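Kitora Treaty Monitor, Desk Edition
Reading time: 2 minutes

The Desk Edition is a subscription database of territorial claims, armistice terms and border agreements, built for newsrooms, legislative staff and policy researchers. Records are entered by analysts in Grindton and checked against the published text of each agreement before release. Every record carries the signing parties, the ratification status, the deposit date and any declared reservations.

Searches can be run by party, by article or by status. A status search returns agreements that are signed but not ratified, in force, suspended or denounced. Where a parliament has voted but the instrument has not been deposited, the record stays under "signed" and the vote is listed in the notes. Disputed borders are shown with each party's line and the source for it. The database does not rank claims.
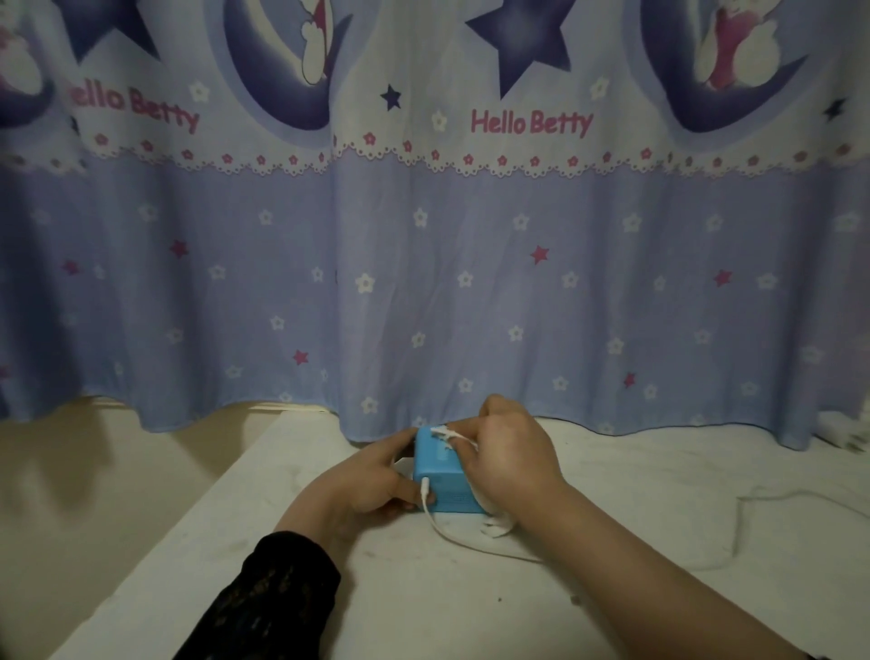
Access to the full record set requires a sign-in code from a hardware token, one per named user. The token is paired once, at first sign-in, and takes no other software. It can be set up on any clear surface near the workstation; a pale tabletop like the one in the photo will do, and the work needs two hands for a minute or so. A subscription covers up to 22 named users. Replacement tokens are sent from the Dikstead office and the old token is canceled on dispatch.

Alerts are sent by email when a record changes status. Each alert quotes the old and new wording of the field and links to the source document. Users can follow 6 regions on the standard plan. Alerts cannot be sent to shared mailboxes.

Exports are available as plain text or spreadsheet files. The citation format was revised in November under Kamil Kopecký, who edits the records for Central Europe. Older exports keep their original citations and remain valid. Questions on coverage, including requests for agreements not yet listed, go to Kauko Rissanen at the research desk.

Page updated 23 January 2023

Related items
Kitora Sanctions Register
Kitora Treaty Monitor, Library Edition
Skála Election Calendar
Token replacement form

Contact | Terms of use | © Kitora | Back to top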